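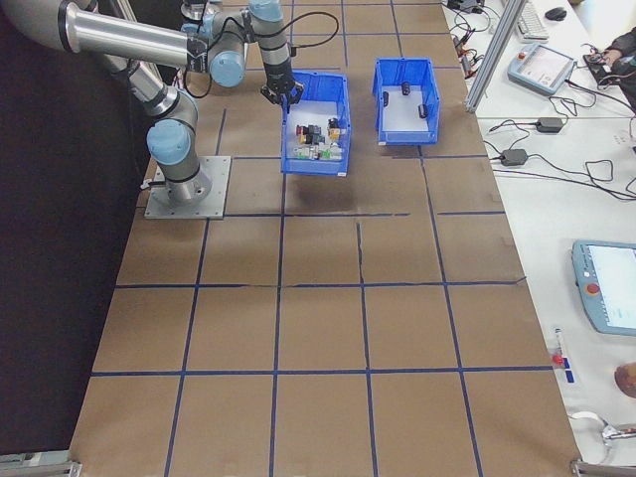
Figure 3. Robotic arm with two-finger gripper over a blue parts bin, on a table marked with tape.

4.2 Who was first to say the singer had landed

Our corpus holds 700 celebrity news items on the Coltanura festival, gathered from the week the headliner, Badar, postponed his set to the week he finally sang it. Of these, 44 claim to be exclusive. We read all 44, some of them twice, and found that most shared the same paragraph, including a misspelling of the airport.

Arrival stories were the largest group by a wide margin. A typical item reports that the singer has touched down, describes his luggage with great care, and closes with a line saying his team could not be reached. Tiven, the fastest site in the set, ran an arrival story on Friday while Badar was still posting from his kitchen. The story was later updated to say that he would arrive.

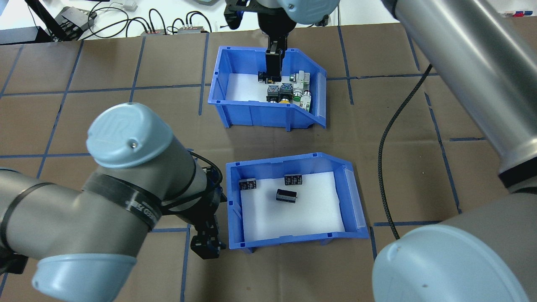
4.3 Coding the sources

Each item was coded for where its central claim came from: a named person, an unnamed insider, a fan video or another site. Dinesh Kandpal coded a subset of 100 items a second time, without seeing the first set of labels. The two sets parted ways mainly over the word "insider," which one of us took to mean a person and the other took to mean a mood. We settled on a rule that an insider must be quoted saying at least one full sentence.

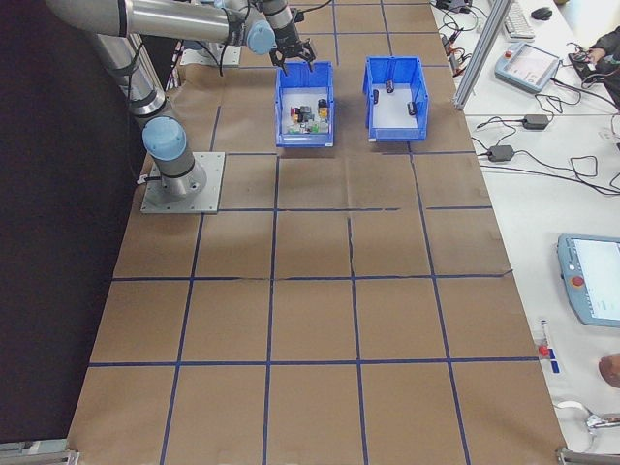

Under that rule the insider category shrank and "another site" grew to fill the space. Chains of credit were often circular. Rothe cited Tiven, Tiven cited "reports," and the reports, when we could trace them, were Rothe. Fan videos came out rather well – they usually showed an airport, and sometimes the right one.

Corrections were coded separately. Only 2 items in the corpus carried a note labeled as a correction, and one of those corrected the color of a jacket. Silent edits were far more common, though our archive of page copies begins in July and will have missed the early ones.

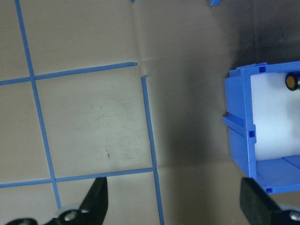 Figure 4. Work surface with blue tape and a blue box; gripper fingers in the foreground.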